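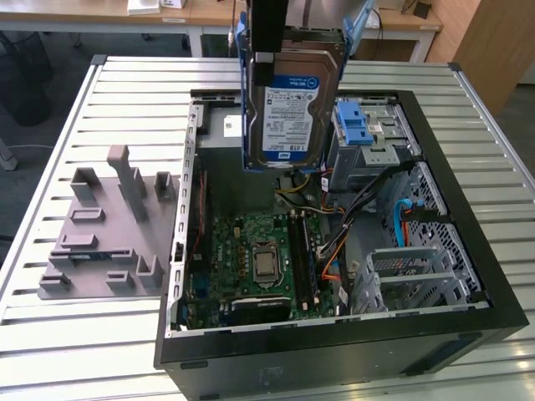 WD drive, 1.0TB, blue caddy.

Home Explore Lists Bookmarks Log in

October 20, 2021 · 5 min read

OK, a thread about cassettes, because my whole winter has gone into them and I'm bursting. Narwood had its own radio station in the eighties, broadcasting out of the back of the old butter factory, and the tapes still exist. 269 of them!!

They were in fruit boxes. Proper ones, with the orchard labels still on the ends. Most of the tapes have a handwritten card and I've fallen in love with the handwriting nearly as much as the sound.

If you've never listened to small town radio from before you could drive, you're in for a treat. There's a whole segment that is only the price of hay. It goes for ages. The presenter gets properly worked up about lucerne.

Also on the same tape: a lost cockatiel, a found cockatiel (different colour, they check on air), a recipe for choko pickle and then half of a brass band.

People always ask about gear first so I'll get that out of the way. The deck is a Rement, double well, heavy as a paving stone. I only use the left side. The right side has a wobble in it that makes everybody sound seasick.

For capture I use Drukelero, which is plain as toast and does exactly one job. You press the red circle, it records, you press it again. I've tried fancier programs and kept losing an hour to menus.

Clean the heads before every session. Cotton bud, isopropyl, gentle. And the pinch roller too, I skipped it for a week in July and had to redo 6 tapes with the treble all mushy.

Next thing, and I'll put it in capitals. AZIMUTH. It's the angle of the playback head against the tape, and every machine that ever recorded one of these had it set a tiny bit differently.

There's a little screw. You turn it a smidge while listening in mono and all of a sudden the S sounds come up crisp, like somebody has opened a window. Best feeling in the hobby. I make a noise every time and the dog leaves the room.

If you only have one good deck and you're scared of the screw, put a dab of paint on its starting position first. Then you can always get home again.

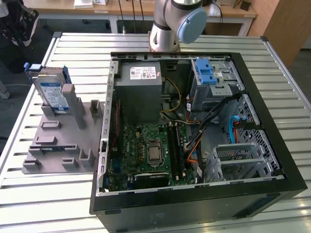
Maree Tindall

Storage, then! I record at 24 bit and keep those files untouched forever. Anything cleaned up or trimmed gets saved separately. You can always make a new tidy copy from a rough one but you can't go the other way.

I keep 3 copies of everything, and one of those lives at my sister's place up the hill, in case of flood. (Narwood people will know which corner of town I live on.)

File names: tape number first, side, then the year if the card gives one. No jokes in the file names. I called one "hay opera" and then couldn't find it for a fortnight.

Now the fun part, the ads. Oh the ADS. The Phuthong restaurant on the main street had a jingle, sung to a tune that's very nearly something famous, and the last line is the phone number. I've had it in my head since autumn and I can't even ring it, the number has too few digits.

The tyre place did theirs live, every week, and every week the bloke read it as though he'd been handed it in the dark. In one he turns over two pages at once and ends up promising a wheel alignment on your sponge cake.

And the music requests. Kids ringing in after school wanting the same song over and over, giggling, one of them clearly being pushed off the phone by another one. You can hear the cord getting pulled across a kitchen bench. I'm guessing at the kitchen bench, but come on, it sounds like a kitchen.

What gets me most is the background. A screen door. Magpies. A milk truck changing down for the bridge, and that bridge has been gone for years. They weren't trying to record any of it.

A few of the boxes had been in a shed and the tapes smelt like it. If you open a case and there's white fuzz on the edges of the tape, don't play it. Bag it, wash your hands, keep it well away from the good ones. I've got a small sad pile of those set aside for someone with the right training.

If the felt pad has dropped off (it's the little square behind the tape, they love to drop off) you can move the reels over into a new shell. Get the kind with screws. Do it on a tea towel so the tiny bits don't bounce under the fridge.

And rewind slowly! Old tape that's been sitting tight for decades can pull clean off the hub at the end. It's fixable with splicing tape and a steady hand, but your heart stops for a second.

Where I'm up to: 42 tapes done, both sides, all catalogued. At my current pace I'll be at this well past next winter and I couldn't be happier about it.

Next in the box is one that just says "FLOOD NIGHT, ALL OF IT" in green biro. I've cleaned the heads twice already. Starting it after tea.

If you grew up around Narwood and reckon you once rang in for a request, please reply with the song and the rough year and I'll keep an ear out for you. Same goes if you owned a cockatiel.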